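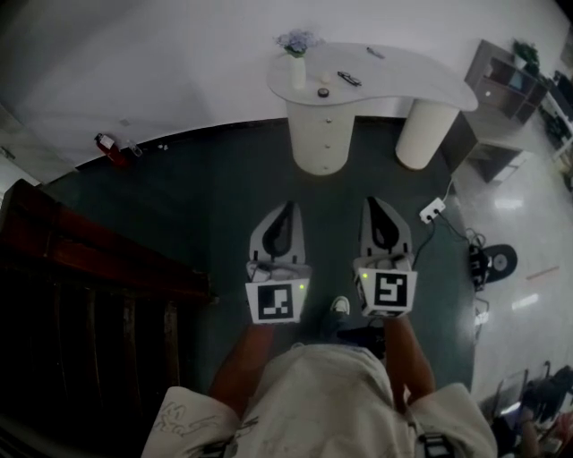 4. Laying the underlay and rug

The Gridero underlay keeps a rug from creeping on hard floors. It is supplied as a single roll and is cut to size on site. Complete section 3 (Floor preparation) before you start.

4.1 Cutting the underlay

1. Unroll the underlay with the ribbed side down. Let it lie flat overnight.
2. Measure the rug along both edges and across the middle. Use the smallest value in each direction.
3. Subtract 3 cm from every side. The underlay must not show past the edge of the rug.
4. Mark the cut line on the smooth side with chalk. Do not use felt-tip markers - the ink can migrate into light-colored rugs.
5. Cut with sharp household scissors.

NOTE: The roll is 83 cm wide. For wider rugs, lay strips side by side and butt the edges together. Do not overlap them.

4.2 Positioning

1. Place the underlay on the floor and smooth it from the center outward.
2. Roll the rug up with the pile facing in. Set the roll on one short end of the underlay.
3. Line up the first edge, then unroll slowly. Two people are needed for rugs over 7 kg.
4. Check the margin on all sides. To correct the position, lift the rug and lay it again. Do not drag it.
5. Walk over the whole surface to seat the backing.

CAUTION: Trip hazard. Do not use the rug if a corner lifts from the floor. Fit Sekach corner tabs (sold separately) or reverse-roll the corner and weigh it down overnight.

CAUTION: Do not use the underlay on heated floors set above the limit given in section 2.

4.3 Doors and furniture

Open every door that swings over the rug. If a door touches the pile, move the rug or have the door trimmed. Put cups under narrow furniture legs. Heavy pieces should stand either fully on the rug or fully off it.

4.4 First weeks of use

Loose fiber on the surface is normal with cut-pile rugs. Vacuum with suction only, brush roller off, for the first 5 weeks. Turn the rug end for end at the intervals shown in section 6.

For replacement underlay, quote the Cedodeo order code printed on the inside of the roll core.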